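Soft Goods Care and Repair, Unit 6 handout: Reading a bag before you clean it

Okay, so this is the handout I promised when we ran out of time on fabrics. It covers the dry inspection only. Washing is Unit 7, and the zipper repair sheet is a separate download, so please don't email me for it (it's on the course page, under Jeltley materials, right below the parking map).

I want you to get into the habit of looking at a bag for a good few minutes with your hands and a lamp and nothing else. No water, no brush, no spray. I know the brush is sitting right there! Everybody grabs the brush. But a dry look tells you what the bag is made of and where the dirt has settled, and once you've wet the thing you can't get that information back.

Start with the mesh. Most school and day packs have a mesh panel over foam where the bag sits against the back, and it's the part people skip. Mesh is sneaky. From arm's length it reads as one flat color, and then you get up close and there's a grid of tiny holes, every one of them happy to hold grit. On pale colors, and pink is the one I see most in the repair room, a single speck will show. Log it anyway, even if it looks like nothing. Write "speck, left side of mesh" on your sheet and move on.

Then go to the edge of the mesh and follow the stitching with your eye the whole way around. Edges are where one fabric meets a denser one, and the color often looks stronger there, so don't write "dye transfer" on your sheet just because a border is darker than the panel. It may be nothing more than a tighter weave.

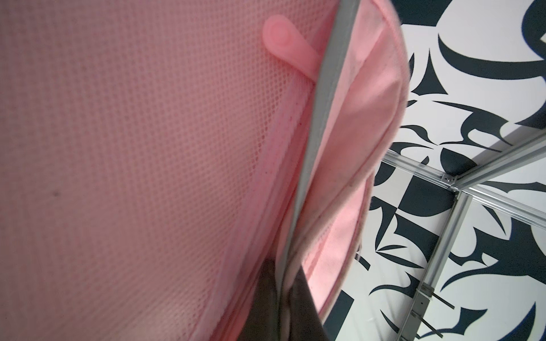
Hviid: I'd add that you should press along the edge seam with a thumb as you go. You can feel a gap in the stitching well before you can see one, especially when there's padding underneath.

Yes, good, and I've put that on the checklist now. Light pressure, please. If the thread is already going, a hard thumb will finish it off.

Next come the trims. By trims I mean anything that isn't the main fabric: gray bands, piping, pulls, loops, little rubber or plastic tabs. I make a big deal of these in class, and it's for a boring reason. Trims get cleaned differently from the cloth beside them. A gray band might be reflective, and reflective finishes hate scrubbing (ask anyone who has taken a stiff brush to one and ended up with a dull stripe). If you aren't sure whether yours is, shine your lamp from beside your eye and see if it bounces back at you. Write down yes, no or can't tell. "Can't tell" is a perfectly good answer and I won't mark you down for it.

Tabs and loops: look underneath. Crumbs and lint love the spot where a tab tucks under a band. Lift it gently, look, let it go. Don't pull.

Now the side panels, and this is where you'll do most of your writing. The smooth woven fabric on the sides of a pack takes the knocks from floors and buses and lockers. I use three words on the inspection sheet and I'd like you to use the same ones so we can compare. A smudge has soft edges and sits over a patch of cloth. A spot is small and has a clear outline. A stain is darker than its surroundings and you can say where its middle is. They overlap, sure, and we'll argue over a few in class – that's half the fun.

And then the piping, my favorite. Piping is the raised cord along the edge of the panel, and since it stands proud of everything else it rubs first. Gray or black grime along the top of the ridge is very common, with the fabric just beside it much cleaner.

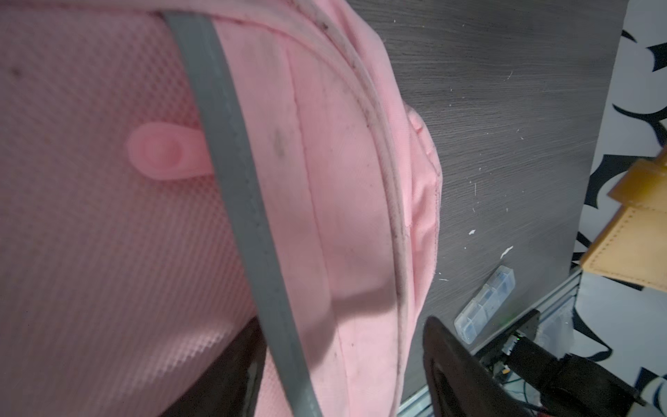 So when you grade the piping, do it in sections, top to bottom, and don't give the entire bag one score. The upper part can be filthy and the next stretch fairly decent. I use a soft pencil and a rough outline of the bag, shading where the grime is heavy. The outline sheets are in the Wedach folder, and you'll want a couple of spares because your first one will be a mess. Mine was.

Last bit, creases. A crease can look exactly like a faint gray line of dirt under a single lamp. Move the lamp. If the line moves or fades, it's a crease, and you can rub it off your sheet.

For next time: bring one used bag, not washed, with the pockets emptied. Fill in the sheet at home, both sides, and leave the score box blank. We'll swap bags, inspect each other's, and see how far apart the sheets come out. If you don't own a grubby bag, there are loaners on shelf 281 and you can sign one out until the end of June.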